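Does desk wax really stop coffee rings on white tables?

Floarea Roman
We have white tables in our shared workroom and they get ringed and gray by July. The supply rep keeps pushing a product called Tarkier, a wipe-on wax, 59 dollars a bottle. Says one coat lasts 4 months. I have my doubts. Has anyone here paid for it with their own money?

Relu Dobre
I bought 2 bottles. Short version, I wouldn't again. The label says "all hard surfaces," and when a label says that I start looking for the small print. It was on the back: not for use where hot drinks are set down. So what is it for?
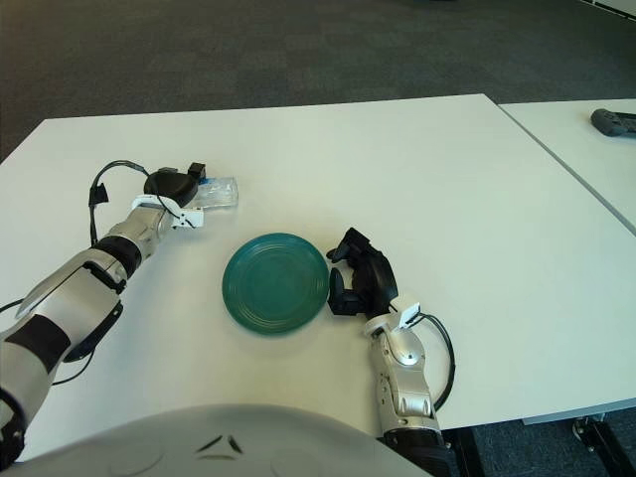
What I did after that was treat one half of a table and leave the other half plain, then let people use it as usual. After four weeks I asked the people who sit there which half was waxed. Two guessed wrong and the rest didn't care. The waxed side did show smears when the light was low — more wiping, if anything.

Dish soap and a soft cloth took off most rings. Baking soda paste got the old ones, but go easy, it can dull a shiny top.

pascu_4
works great for me, been using it for years. you probably put it on too thick

Relu Dobre
I measured it with the cap like the bottle says. What are your tables made of, and do people drink coffee at them?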